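Search this book
Enter keyword
Go

Chapter 4
Specifying and Running a Two-Arm Table Task

4.1 Purpose of the chapter

Chapters 1 through 3 treated the single arm: its joints, its reach, and the commands that move it. The student project begins here. Each team receives one bench fitted with two small arms and a set of tableware and toy food, and must write a task, perform it repeatedly by remote control, and submit the recordings together with a written specification. The assignment is the one used in the Valtomness course, where it is known as the breakfast task.

Most of the marks are given for the specification. A team that moves the objects skillfully but cannot state what a finished table looks like has not completed the assignment. The reverse case, a clear specification with clumsy motion, is common in the first weeks and can be corrected with practice at the bench.

By the end of the chapter the student should be able to write a start state and an end state that a second person can check, divide a task between a left and a right arm, keep a run log, and classify a failed run by cause.

4.2 Terms

A bench is the table, its walls, and both arms taken together. A run is one attempt at the task, from the moment recording starts to the moment it stops. A start state is the arrangement of objects before any arm moves. An end state is the arrangement that counts as finished. A reset is the work done between runs to restore a start state. Resets are done by hand and are never recorded as part of a run.

The word "setting" is used for the cloth and everything placed on it. The word "tray" always refers to the supply of food items, even if a team elects to use it as a destination. Left and right are given from the operator's side of the bench, facing the back wall.

4.3 The bench

The arms are mounted at the two front corners and reach inward over the table. The walls at the back and sides have a single plain color, so that objects stand out against them in the recordings. Nothing may be taped to the walls. Teams that want a reminder of the task steps should keep it on paper outside the bench.

Each arm can reach most of its own half of the table comfortably. Near the middle the two regions overlap, and either arm may work there, but only one at a time. The far corners are reachable only with the arm nearly straight, where small errors at the shoulder produce large errors at the gripper. Section 3.6 gave the geometry of this effect. For the project it is enough to keep pick and place positions out of the far corners.

Cables run along the outside of each arm with enough slack for the wrist to turn. Before each session, move both arms slowly through their working range and watch the slack. A cable that pulls tight at any point must be reported before recording begins.
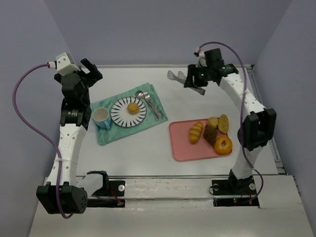
The bench software, Pledgate, stores the joint positions of both arms and the camera pictures on one clock. It does not store the intention of the operator. If a team meant to place an item on the plate and placed it beside the plate, the file is equally valid as far as Pledgate is concerned. The written specification and the run log are the only means of telling the two results apart, and they must be prepared with this in mind.

4.4 Writing the start state

A start state has to be loose enough to give variety and tight enough to be checked. Students tend to err toward tightness. In the July session, the team of Tùng Lương and Rory Ogilvie marked the position of every object on a paper template and restored it exactly before each run. Their success rate was high. When a reviewer turned the tray by a small angle, the operators themselves hesitated, having practiced only one motion. The recordings were accepted but were of limited use for training.

The following form is recommended. State which objects must be present. State the region of the table in which each must lie. State what is left free. A usable start state for the breakfast task reads:

Cloth on the left half, at any angle. Plate on the cloth and empty. Mug on the cloth, to the left of the plate. Fork and spoon on the cloth, to the right of the plate. Tray on the right half, holding the bread and pastry. Order of items on the tray is free. Both grippers open and clear of all objects.

Every sentence in this statement can be answered yes or no by a person looking at the table. Phrases such as "neatly arranged" or "within easy reach" cannot be checked in this way and should be struck out.

4.5 Writing the end state

The end state names only what must have changed, followed by a single sentence covering what must not. For the one-item version of the task:

One small round item from the tray rests on the plate and touches no other object on the table except the plate. All other objects remain in the regions given in the start state.

The second sentence carries more weight than it appears to. The forearm passes low over the cutlery on many approaches, and a fork dragged off the cloth is the most frequent cause of rejected runs. An end state that mentions only the food would pass such a run.

Teams must also decide how far off center an item may lie. The usual rule is that the whole item must lie inside the patterned rim of the plate. A numerical distance may be used if preferred, but it then has to be measured after every run, and few teams keep this up past the first session.

4.6 Comparing table states
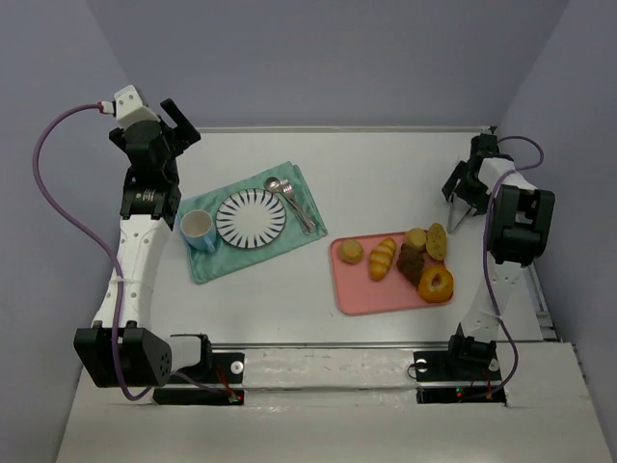 Checking a table against a written state is a skill that takes practice, and it should be done by the team member who is not operating. The checker reads each sentence aloud and answers it before going on to the next. The objects are checked in a fixed order, starting with the plate, as the plate decides whether the run can start at all. With the plate bare and the tray carrying six items, two of them small and round, the start state of Section 4.4 is met on both counts, and the specification leaves the operator free to take either round one. The gripper is checked last. Fingers standing open over or beside the tray are acceptable if they hold nothing and touch nothing. A checker who begins with the arms tends to be drawn into watching the motion and to pass over the table.

The presence of two suitable items raises a question that each team must settle in advance. If the specification says "the round item," it is faulty, and a reviewer will return it. "Either small round item" and "the small round item nearer the cloth" are both correct, but they define different tasks. The first permits the operator to choose the easier grasp. The second requires a particular grasp, which may be awkward when a taller item stands beside it. The choice should be made with the end use of the recordings in view – a data set with a free choice shows more variety of motion and less consistency of target.

4.7 Dividing the work between arms

The tray lies on the right and the plate on the left, so every transfer crosses the overlap region. Three plans are in common use.

Plan A: the right arm picks from the tray and places directly on the plate. The left arm stays parked. This is the simplest plan and should be attempted first. Its weakness is the long reach at the end of the motion.

Plan B: the right arm sets the item down in the open space between cloth and tray, and withdraws. The left arm then picks it up and places it. Each arm stays in its comfortable region. The item is grasped twice, and the chance of a dropped item rises accordingly.

Plan C: the item is passed from gripper to gripper above the table. This plan is not permitted until a team has completed 30 accepted runs under Plan A or Plan B.

Under every plan the parked arm must stay outside the overlap region until the moving arm has left it. The operator announces each crossing aloud. Shinji Sugiyama and Liên Mạc, who used Plan B throughout, had the checker repeat the announcement before the second arm was released, and this practice has been adopted as the course rule.

4.8 The run log

The log is kept on paper and copied into the submission. Each line gives the run number, the operator, the plan, the result, and, for a failed run, one cause code.

Code G, grasp: the item was missed, crushed, or dropped.
Code P, placement: the item was released outside the permitted area.
Code D, disturbance: an object not part of the transfer was moved out of its region.
Code S, state: the start state was wrong and this was noticed after recording began.
Code E, equipment: a fault in the arm, cable, camera, or software.

One code only is entered. Where two apply, enter the one that happened first. A specimen entry follows.

Run 2361, L. Mạc, Plan B, failed, D. Spoon pushed off cloth by left forearm on approach to plate.

Failed runs are kept. A team that deletes them loses the evidence needed for the written analysis in Section 4.11, and the gaps in the run numbers are easily seen.

4.9 Preparatory exercises

1. Write a start state for a table holding a cloth, a plate, a mug, and a tray with no cutlery. Exchange it with another team and have them lay the table from your text alone. Record every point at which they had to ask or guess.

2. Rewrite the end state of Section 4.5 for a ring-shaped item that overhangs the edge of the tray at the start. State whether the overhang must be mentioned, and defend your answer in one paragraph.

3. Perform 4 runs under Plan A and 4 under Plan B with the same start state. Assign codes to all failures. Do not adjust the specification between runs.

4. Alois Fankhauser proposed a further code for runs that meet the end state after more than one grasp attempt. Draft a definition of such a code, and decide whether a run that carries it should be accepted.

The next section takes up the timing of a run and the conditions under which a recording may be stopped early.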